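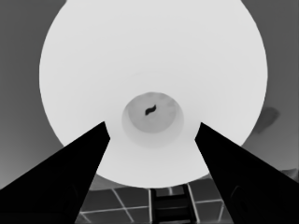
Portion plates get sold as the easy way to eat less, and I get more mail about them than about anything else on this site. The pitch changes every few years but the idea stays put: buy a special dish, keep eating whatever you like, watch the pounds go. Most of the sales talk leans on an old trick of the eye, in which the same circle looks bigger or smaller depending on the circle it sits inside. Look at the big white round at the top of the page, with the smaller gray circle in its middle, and ask yourself how large the gray part is. You'll make a guess, and the white around it will have a say in that guess. Fine. Getting from there to a smaller waist takes several more steps, and the companies tend to skip them. These are the questions readers send most often, with the answers I'd give a friend.

Do smaller plates make you eat less?

Maybe a little, sometimes, for some people. I wish I could be firmer than that. The studies I've read point in different directions. A person who serves himself once and doesn't go back may take less on a small plate. A person who goes back for seconds may end up where he started, or past it. If somebody tells you the matter is settled, ask what they sell.

But the optical illusion is real, isn't it?

Yes, and you can test it on your own kitchen table with a couple of coins and a pencil. What I doubt is the jump from "this circle looks bigger" to "I will feel full." Your eyes can be fooled for a moment. Your stomach gets its own vote two hours later, usually in front of the refrigerator.

What about the Ondon plate?

The Ondon is the one with colored wedges for meat, starch and vegetables. It costs 21 dollars, plus shipping. I bought one and used it for most of a winter. The wedges are a decent reminder to put more greens on the plate, and if you've never thought about that before, you might get something from it. The box says "proven to cut calories." I wrote to ask where it had been proven and got a coupon for a matching bowl.

You could also draw the wedges on a paper plate with a marker, see if you like eating that way for a week, and then decide.

Plarkness says it has tested its plates on thousands of customers. Doesn't that count?

The number on the Plarkness website is 2,213. It's a customer survey. People who bought the set were asked by email whether they felt they were eating better, and 2,213 of them answered. The site doesn't say how many were asked, how many sent the plates back, or whether anyone stepped on a scale. People who pay for a thing and like it are more likely to fill in a form saying so. I'd count it as a pile of friendly letters.

There is a smaller test mentioned lower down the same page, with 18 people in it and no comparison group. They did lose some weight. They were also keeping a food diary and getting a weekly phone call, so I can't tell what the plate did, and neither can Plarkness.

Does the color of the plate matter?

The claim goes that you serve yourself less if the food stands out against the plate – red sauce on white, say – and more if it blends in. Red plates are supposed to put you off eating, and so are blue ones, depending on who is writing. I've never seen a good reason to throw out the dishes you own. If a blue plate makes you happy, buy a blue plate.

Why do you measure in ounces of water? Nobody eats water.

Several of you have asked this. Plate makers give the width across the top, and that tells you very little. A flat plate and a shallow bowl can be the same width and hold very different amounts of oatmeal. Filling a bowl with water to the rim and pouring it into a measuring cup is a cheap way to compare two of them. I don't do it with plates, for obvious reasons, and then I'm stuck going by eye like everybody else.

My bowls at home are huge. Should I replace them?

Try this before spending any money. Pour out your normal breakfast cereal, then tip it into a measuring cup and check it against the serving size on the box. Most people get a surprise. Now you know what a serving looks like in your own bowl, and the bowl did not have to change. Do it again in a month or two, because your eye drifts.

Is the Tak app any use with an ordinary plate?

Tak asks you to take a picture of your dinner and gives you a calorie count. I gave it the same bowl of rice and lentils three nights running, weighed out the same each time, and the lowest and highest counts were 106 calories apart. That isn't a scandal. It's a guess from a picture, and a picture can't show how much oil went into the pan. My complaint is that the app prints the guess down to the last calorie, as if somebody had measured it.

Are these plates good for kids?

I'd be careful. Divided plates for toddlers who don't want the peas touching the potatoes are a different thing, and I have nothing against them. A diet plate for an eight-year-old is something to bring up with a doctor first. The same goes for anybody who has had an eating disorder, at any age.

Is there anything you do recommend?

Serve in the kitchen and leave the pots on the stove. Put the leftovers away before you sit down. Eat at a table. None of it is exciting and I can't promise you a number of pounds. It is free, though, and if it does nothing for you, you're out nothing – which is more than I can say for the six-piece set.

Do the companies pay you?

No. I buy the plates myself, and when I'm done they go to the thrift store in Cirnetcombe, where the Ondon sat on the shelf for quite a while. If a company sends me something I didn't ask for, I mail it back.

Can I send you a study?

Please do, through the contact form. Send the full paper if you have it, or at least the title. A link to a news story about the study isn't much help, and a link to the store page is no help at all.

Answers by Moushumi Gamage. Last updated Friday, April 23, 2021.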